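Home | Docs | Task Board | Downloads | Contact

Kimeo Demonstration Kit: Frequently Asked Questions
Last updated 13 Jun 2020

What counts as a demonstration?
One recorded attempt at one task, from the start pose to the release. Pauses are kept. Resets are not.

Should I guide the arm by hand or use the remote?
Hand guiding is quicker to learn and works for reaching and pushing. Use the Andari remote for anything with a knob or a small lever – a hand on the arm adds force that the log cannot separate from contact force. 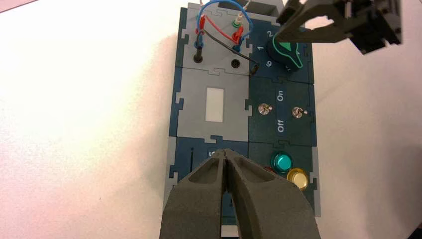 Task board with both grippers in the workspace, one over the selector knob.

How many demonstrations does a task need?
Toggle switches train acceptably from 18. The rotary knob needs more, and the patch leads more again. Our reference set for the knob was 1,000 recordings, of which 997 passed the format check.

Does the board have to be in the same position every time?
No. Move and rotate it between recordings. A policy trained on a fixed board learns the table position and fails when the board shifts. The Prilov preset suggests 8 placements per session.

How do I line up for the knob?
Approach with the fingers open and the gap centered on the pointer. Stop, check the wrist view, then close.

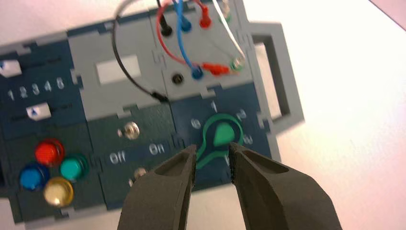
Closing too early is the usual mistake. One finger touches first, the knob turns a little, and the logged start angle is wrong. Discard the recording and reset the knob by hand.

Can two operators share a dataset?
Yes, if each has a separate operator ID. Speed differs a lot between people, and the Quiambao converter resamples per operator.

Why is my replay offset from the recording?
Usually the wrist calibration is out of date. Run it again after any finger change.

Recent articles
Andari remote: button map
Cleaning finger pads
Quiambao converter release notes

Comments (2)

tbench: Does the resampling touch the gripper channel? Mine looks stepped after export.

mk_lab: Same on ours. Setting the gripper channel to "hold" fixed it.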